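Workshop Tips > Teaching the Arm

February 17, 2026
By Malathi Rai

Quick ones from the bench, block-into-basket demos mostly. Written fast, sorry.

1. Cloth first. White, pulled flat as you can get it. Small creases are fine, a big fold near the work area isn't. Then basket, then cube, then arm up to start height. Same order every time or you'll forget one.

2. Give yourself room. Basket in the open, cube where the fingers can come straight down on it. We like the cube between arm and basket for the first 20 demos, short path, easy on the wrist.

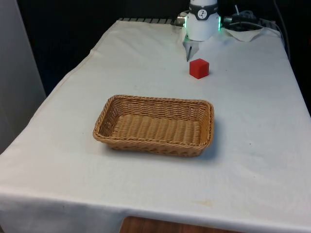
3. Slow down before you close. Everybody rushes the last inch. Stop over the cube, line up, go down, close, wait a beat, lift. If you're on the remote, take your thumb off between moves. Jerky demos get copied jerky.

4. Don't save the bad ones "just in case". Missed grab = delete, start over. Géza kept 4 and we spent a afternoon finding them.

5. Lift clear of the rim before going sideways. Wicker catches. Go higher than feels neccessary, then across, then down.
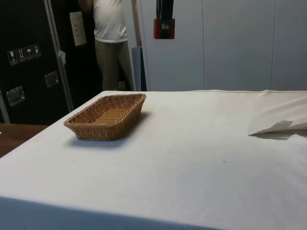

Basket on the left, nothing in it, red and black device hanging high.

6. Move stuff between demos. A hand's width is plenty. Turn the basket a bit too. 100 demos with the cube on one spot teaches one spot.
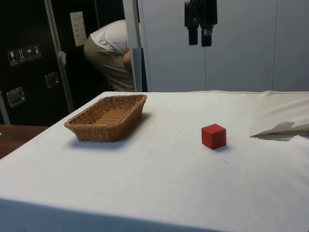

Hand guiding or remote, pick one per batch. I do hand guiding for the first few to get the path in my head, then switch to remote and throw the first few out. For side to side practice put the cube to the right of the basket with bare cloth between, so the carry is long enough to be worth recording. Write down which batch was which, on paper, before lunch.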